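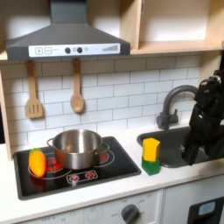 Kinga Dudás wrote in to ask whether the Fludero ship kit is worth buying if you have already built one of the smaller Flostell gunboats, and whether the hull goes together any easier. The short answer is yes to both, with a couple of warnings.

Fludero 1:100 Steam Corvette Brorcombe
Review posted 6/27/25

The kit represents the corvette Brorcombe as she was launched in 1876, with a full sailing rig and a single funnel. It is plank-on-frame, with a laser-cut keel, pre-cut frames, two layers of planking, cast metal fittings and a sheet of brass etch. The plans are printed full size on both sides of the paper, so you will want to copy them before you pin anything to the wall.

The keel comes in 3 sections that lock together with dovetail joints. Mine were a tight fit and needed light sanding. Once glued, the keel had a slight twist toward the stern, which I took out by clamping it to a flat board overnight. Check yours before the frames go on. There is no fixing it afterward.

The 28 frames are numbered, and the numbers match the plans. Frames at the bow need a lot of beveling, and the instructions show this in one small drawing that does not tell you how far to go. I used a scrap planking strip held along the frames and kept sanding until it lay flat.

First planking went quickly. The strips are supplied slightly long and bend well after a soak. The second layer is thinner and a nicer color, but several strips in my box had fuzzy edges and I threw them out. There were enough spares to finish with a few left over.

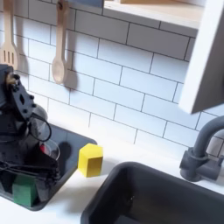 Use less glue on the second layer than you think you need, a reader named Juhász advised after my first build notes went up, and wipe it off before it sets or the stain will not take. I did that on the port side and the finish came out even. On the starboard side I had already made the mistake and had to scrape it back.

The fittings are mixed. The guns are clean castings with good detail, and the anchors are fine. The ship's boats are one-piece metal and too thick at the edges. I filed mine down, but if you care about the boats you may want to replace them. The brass etch is the best thing in the box - the stern decoration folds up sharply and fits the first time.

Rigging line comes in black and tan. The tan is too fuzzy for the running rigging and I used thread from my own supply. The rigging plan is clear, though it leaves out the belaying points for the foremast, so work those out before you start tying off. Fludero told me by email that a corrected sheet would be ready in October.

The instruction book is short. It assumes you know how to lay a deck and taper a plank. A first-time builder would have a hard time with the bow and stern, and I would point that person to the Flostell gunboat instead. It costs less, the hull is simpler, and the book walks you through it.

For anyone with a planked hull or two behind them, I recommend the Brorcombe. The shape of the hull matches the plans closely, the wood is mostly good, and the finished model sits well on the stand that comes with it. Set aside some money for better line and possibly for boats.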